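Workshop Tips: What I Learned From Testing My Own Bench Robot

By Duyên Trương
May 15, 2026

Regular readers know I've had a small robot arm on the bench since last August, and that I've been promising to write up the grasp trials instead of just grumbling about them. So this week's tips are about running a fair test at home. Most of it works just as well if you're comparing glues or drill bits, so stick with me even if you'd never let a robot near your tools!

What I wanted to know was simple. Does the arm miss its grabs because it's bad at seeing the part, or because of where the part is lying? My friend Ezzat was sure it was the seeing. I thought it was the lying. We had a pie riding on it (cherry, his wife's recipe), and neither of us had any numbers, so we had been having the same argument all winter.

Mark your table before you do anything else

My first batch of trials was useless. I'd put a part down, let the arm try, write down "got it" or "missed," and put the part back wherever. After a weekend of that I had a notebook page full of ticks and no idea what any of them meant.

A grid fixed it. I use blue because it shows up well on my gray top and doesn't bother my eyes after a long evening. Run your lines past the area you think you'll need – you always end up needing more. Then give every cell a letter and a number in your notebook, and write down the cell and the angle each time you set something down. I call straight along the lines "zero" and go from there. A school protractor is fine for the rest.

Don't worry about making the lines beautiful. Mine wander a little and it hasn't mattered, because I'm only using them to put things back in the same place. If you need real measurements, use a ruler and do it properly.

Pick one awkward part and stay with it

I started with a mixed bag of stuff: blocks, a spool, a bottle cap. Big mistake. The blocks were so easy they hid everything interesting. What you want is the thing that gives you trouble, and for me that was the long green strip I call the Lolleck strip, after the salvage shop where I bought it. It's glossy, it's thin, and it has wires at one end, so it has about every bad habit a part can have.
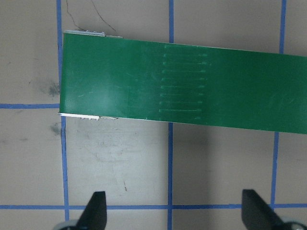
The green strip lying a few degrees off the grid, fingers open.

I ran 82 trials with it over two weeks of evenings. 40 of those were with the strip lined up with the grid and the rest were with it turned, a little or a lot. I kept the same lamp in the same spot, closed the blinds, and didn't touch a single setting on the arm the whole time. That last one was the hardest! Every time it missed I wanted to go in and fiddle.

What came out of it

With the strip lined up, it missed 3 times. With the strip turned, it missed 14 times. Nearly all of the turned misses had the fingers coming down in a perfectly sensible spot along the strip but at the wrong slant, so one finger landed on top of the part while the other went down beside it.

So it was the angle, mostly, and I got my pie. Ezzat would like me to add that two of the misses were strange ones where the arm went for the wrong place altogether, and he thinks the shine did that. He may be right. Two isn't enough for me to say, and I'm not running another batch on his account until he brings ice cream.

I should also say what this doesn't tell you. It's one arm, one part and one table. My cousin Irum runs tests for a living and she read my notebook with a very patient expression. Her main complaint was that I did all the straight ones first and all the turned ones after, so if anything had drifted over the two weeks (a screw working loose, the camera getting nudged) it would look just like an angle problem. She's right and I should have known better. Mix up your order. Write the positions on slips of paper, put them in a coffee can, and pull one out before each try.

A few smaller things that helped

Decide what counts as a miss before you start. I settled on this: if the part isn't up off the table and still held after a slow count of five, it's a miss. Before I had that rule I was giving the arm credit for all sorts of sad little half lifts.

Write it down right away, in pen. I tried to remember four in a row once while the kettle was on and had to throw them all out.

Wires want thinking about. If your part has leads on it, lay them the same way each time, or at least note which way they point. A stiff wire can prop up one end and you'll be chasing a mystery for an hour.

Wipe the table between evenings, but don't go overboard. I've got stains on mine that aren't coming out, and scrubbing only lifts the lines. A damp cloth and a dry one after it will do.

Keep your misses. I used to skip over them in my notes because they annoyed me, and they ended up being the only pages I ever went back to. I write one line on each: where the fingers landed, which way the part moved, anything odd.

If you'd like to try the same test, my grid sheet and the blank score page are in the Okutness folder with the other printables. The cells on it are sized for a small tabletop arm, so stretch them if yours is bigger. I'm going to do the coffee can version next, same strip, and Irum has offered to look over the slips before I start. If you've got a part that your own machine can't stand, write in and tell me what it is and how it's lying when things go wrong.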